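Tramaren – final report, robotics project course

Team Zadley, Hollenstein lab section

Summary

Our project is called Tramaren. Goal was a program that makes a simulated robot arm pick household objects up off a messy table. No real arm for us this term, everything ran in simulation, on the two lab machines by the window plus whoever's laptop was still alive. We generated 2,668 random tables, the arm tried one grasp on each, and we logged how it went. First version of the grasp picker was bad. Second version is okay. Code and logs are in the course folder under Ukberg, which is the name of our simulator setup (we named it in week one and then it was too late to change).

What we were asked to do

The assignment sheet gave three tracks – navigation, sorting, or grasping. We took grasping. The sheet wanted:
- a scene generator that puts objects on a table at random
- a grasp picker that chooses a target and a gripper pose
- a log with enough in it to replay any attempt
- a written report (this)

Sorting was supposed to be the extra credit part. We started it in April and dropped it. There is a half finished branch, please don't grade it.

Setup

The arm is the Franka model with the standard two-finger gripper. It sits at one end of a marble-textured table. The generator drops objects from the shared course library: kitchen stuff mostly, plus toys, and the gray mannequin hands that another section modeled in an earlier year and everybody gets whether they want them or not. Each object gets a random spot and a random rotation, then physics runs for two seconds and whatever is left on the table counts as the scene. Objects that roll off are deleted and not replaced. We talked about replacing them and didn't get to it.

Two camera views per attempt. One wide, from across the table, so a person can tell what the arm is up to. One close, looking steeply down over the gripper. The grasp picker only uses the close one. The wide one is for us.

We also kept the pen and the sponge in the object set even though both are flat and hard to grab. In the wide view below the arm has the little white cylinder with the tan bottom up off the table, with the pen lying on the marble near the dark tray and the sponge further back. 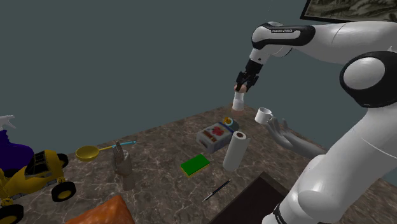 The grasp picker

Version 1 took the depth picture from the close camera, found the tallest blob, and closed the gripper across its narrow side. Took one evening to write. Worked fine on the paper towels and the boxes if they were standing up. Did not work on anything round, the fingers came down too high and the object squirted out sideways. Also it had no idea about neighbors, so the fingers would land on top of whatever was next to the target.

Version 2 does this:
1. Split the close view into objects (we use the simulator's own labels here, see Limits).
2. For each object, try 40 gripper poses at different angles and heights.
3. Throw out any pose where a finger would hit another object or the table.
4. Score what's left by how flat the two contact patches are and how close the grip is to the middle of the object.
5. Go with the best one. If nothing survives, skip the table and log it as skipped.

Step 3 made the biggest difference. Step 4 we tuned by hand, mostly late at night, and the weights are kind of ugly. They are in weights.txt with comments.

We also changed the closing speed. Version 1 slammed shut. Version 2 closes slow until both fingers report contact, then squeezes. Small change, should of done it in week two.

Runs

First 2,000 tables were run with version 1, the other 668 with version 2. Yes this is lopsided. The version 1 batch was started before break and just kept going, and by the time version 2 was stable we had one week of machine time. An attempt is a success if the object is still between the fingers after a lift and a three second hold.

Of the 668 version 2 tables, 607 got an actual attempt. The rest were skipped at step 5, nearly always becuase the objects were packed together and there was no room for a finger on one side.

We are not giving one big success percentage for version 1 because the success check had a bug for part of that batch (it counted an object resting on top of the gripper as held). We found it by watching replays. Fixed logs are marked, old ones are not deleted.

What went wrong, by kind of object

Round things. Still the hardest. When the fingers aren't level with the widest part, it slips. Version 2 is a lot better but a big round object nearly fills the gripper opening and then an error of a few millimeters in position is enough to bump it.

Mugs. The picker likes the rim and sometimes picks the handle. Handle grasps hold but the mug swings.

Clear things. Not a problem for us in simulation, depth comes out perfect. Would be a big problem on a real arm.

Flat things. Pen, mostly. The poses get thrown out because the fingertips would touch the table. Our table margin is too big, should be smaller for flat objects only.

Here's the kind of close view we spent most of our time staring at while debugging step 3.
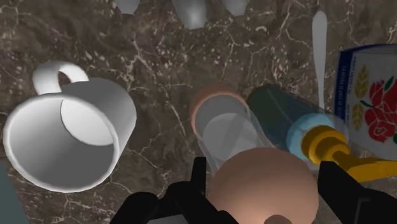
Crowding turned out to be the real topic of this project, more than shape. A target that is easy alone gets hard when the two spots where the fingers need to go are taken. Our collision check treats every neighbor as a solid box, and that wastes space. Take the round peach-tan object between the fingers in the view above: the clear glass reaches down toward the gripper, and the yellow nozzle on the green bottle is just over the right finger. Draw boxes around a tilted glass and a bottle lying diagonally and the boxes cover a lot of marble that is really free. So good poses get thrown away. We tried using the full meshes, it was correct and way too slow – one table took longer than a coffee run. Compromise in the final version is to cut each neighbor into a few smaller boxes along its long side. Helps for bottles and spoons. Does nothing for mugs, the handle side still gets one fat box.

Limits

- Object labels come from the simulator. A real camera doesn't hand you those.
- Friction is the same for every object. Sponge and glass grip the same, obviously wrong.
- One arm position, one table height.
- Sometimes an object ends up hanging in the air or tilted in a weird way after the drop. The settle time is too short probably. We flag these when we notice them but there is no automatic check.
- Version 1 and version 2 did not see the same tables, so comparing them is only fair in a general way. Next time fix the seeds first.

How we split the work

Two of us on the generator and logs, two on the picker, everyone on replays. Replays were the boring part and also where every real bug was found. We met in the Hollenstein lab at 4 pm until the term got busy, then mostly over chat.

Next steps if somebody picks this up

Fix the seeds. Per-object friction. Smaller table margin for flat stuff. Longer settle time and a check for floating objects. Then sorting, the branch is there but start over, it's quicker.

To run it: open the Ukberg folder, run setup, then run tables with the number of scenes you want. Replays need the same simulator version we used, it is written at the top of the readme. Older versions open the logs but put the gripper in the wrong place.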